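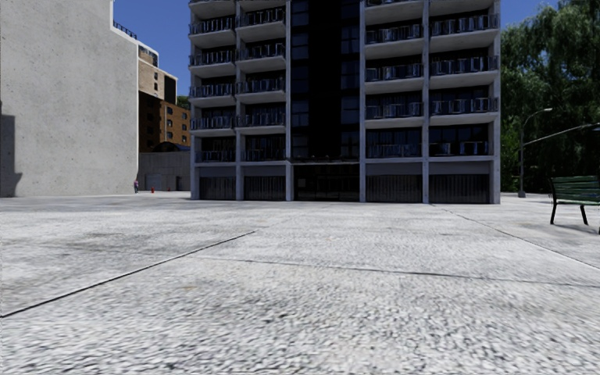

Home | Our Projects | Student Work | Events | Contact

Planning a Student Hair and Beauty Show: Our Project Report

Our class was asked to plan a hair and beauty show from the first phone call to the last swept-up curl, and I have to say I had no idea how much goes into a day like that. I had been to a trade show once with my aunt and mostly remembered the free combs!

We called ours the Plolludton Style Day. The idea was to give students in the cosmetology program a friendly place to show their work, with two contests (one for braiding and one for formal updos) and a few short classes in between. Granholm Salon Supply agreed to lend us chairs and mirrors, and that was a huge relief, as our whole budget was $600 and rental chairs would have eaten most of it.

Sign-ups opened in March. We hoped for 30 contestants and ended up with 31, so the schedule I was so proud of had to be done over. Our teacher told us to leave more room between rounds anyway, and she was right.
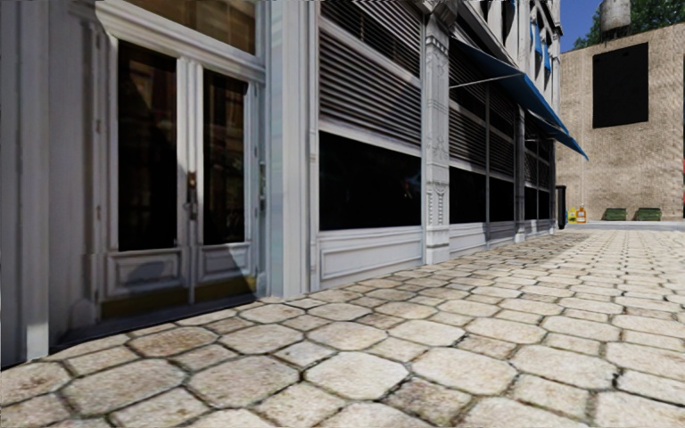
The judging sheets took the longest of anything. At first we only had a space for an overall score, and when we tried it out on each other in class the scores were all over the place. We went back and split the sheet into neatness, balance, difficulty, and how well the style suited the model. The people at Issahaku Braiding Studio were kind enough to look over our draft, and they suggested adding a line for comfort. A braid that pulls too tight may look lovely and still leave the model with a headache.

On the day itself the updo round started late, mainly on account of a shortage of outlets for the curling irons. We should have drawn the power strips on our floor plan. The braiding round went smoothly, and the class on scalp care was so full that people stood along the wall.

If next year's group takes this on, I would ask them to start on the outlets early and to buy more hairpins than seems sensible. We ran out before lunch.

Related Student Work
Setting Up a Practice Salon on a Small Budget
What We Learned at the Prernine Nail Art Workshop
Caring for Clippers and Shears

Contact the program office | Copyright Prernine Career College | Back to top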